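4. Moisture and Surface Finish in Small Domestic Bathrooms

4.1 Background to the housing sample

The dwellings considered in this section belong to the Ulten estate, a group of low-rise apartment buildings put up in two phases and managed since completion by the Amrani housing association. The apartments were selected for the study on account of their bathrooms, which are small, have no outside window, and share a wall with the main living space. Earlier sections dealt with the heating system and the building envelope. The present section is concerned with the bathroom itself, and in particular with the way in which the finish applied to its walls affects how long the room stays damp after use.

A total of 37 apartments were included. Each had been refitted at least once since the building was completed, and the refits differed in extent. In the older phase, tile had usually been laid on the wall beside the shower and the remaining walls had been painted. In the newer phase, tile was carried farther into the room, in certain cases to the ceiling. The association kept records of the work done in each apartment, although these were less complete for the older phase, and in three cases the type of paint could not be established. Those three apartments were kept in the sample but left out of the comparison of paint types reported in Section 4.3.

4.2 Measurement of drying time

Drying time was defined as the interval between the end of a shower and the point at which relative humidity in the bathroom returned to within two percentage points of the level in the adjoining hall. Readings were taken with Nostix wall loggers placed at shoulder height on the wall opposite the shower. Residents were asked to follow their normal habits with regard to the door and the extractor fan, and to note on a printed card whether the door had been left open. Cards were collected at the end of June. Entries that could not be matched with a rise in humidity were discarded.

Two features of the method should be noted. The loggers recorded the condition of the air and gave no direct reading of the moisture held in the wall. In addition, the definition depends on the hall as a reference, and the hall was itself affected by cooking and by laundry dried indoors. Where the humidity of the hall rose during the same period, the event was marked and treated separately. The marked events made the drying times appear shorter than they would otherwise have been, and their inclusion would have favored the apartments with the most laundry.

Differences between the two phases were smaller than expected. Bathrooms with more tile showed a sharper rise in humidity during a shower and a faster fall afterward, provided that the fan was running. With the fan off and the door closed, the advantage was lost, and water remained on the tile and in the joints for up to 2 hours. Painted walls behaved in a more even manner. The rise was slower, as was the fall, and the position of the door had a greater effect than that of any other factor recorded. 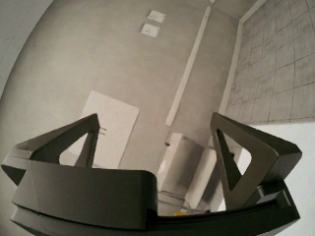
Figure 4. Plain wall and gridded tile in a simulated interior.

Does a fully tiled bathroom need less ventilation than a painted one?
It needs at least as much. Tile takes up very little water, and moisture that is not absorbed by the wall must leave the room through the air.

4.3 Paint, joints, and upkeep

Among the painted walls, those finished with a washable paint sold under the Jirkitz name were compared with those finished in standard flat wall paint. The washable finish was easier to clean, and residents reported cleaning it more often. No clear difference in drying time was found between the two. Staining was observed mainly at the junction of wall and ceiling, where the air is slow to move, and it appeared under both types of paint. It was heavier in apartments whose fan had been disconnected or whose fan cover was blocked with dust.

The condition of the joints between tiles proved to be of more interest. Where grout had cracked or fallen away, darkening was often found along the lower courses, together with softening of the board behind. Repairs made by residents tended to consist of sealant laid over the old joint. Such repairs held for a time but trapped moisture already present, and several had lifted at one end. The association's own repairs involved raking out the joint before it was filled again, and these were in better condition at inspection.

It is therefore recommended that inspection of joints be added to the yearly check of each apartment, and that fan covers be cleaned at the same visit. The cost of the added work is modest when set against that of replacing wall board. The study does not support a general change from paint to tile in the older phase — the gain in drying time depends too heavily on use of the fan — and it offers no reason to remove tile where it is already in place.

The effect of door undercuts was not tested. Most of the doors on the estate sit close to the floor, and a number of residents had fitted strips along the bottom edge to keep heat in the living space. The flow of replacement air under these doors is taken up in Section 5, together with the fan readings for the newer phase.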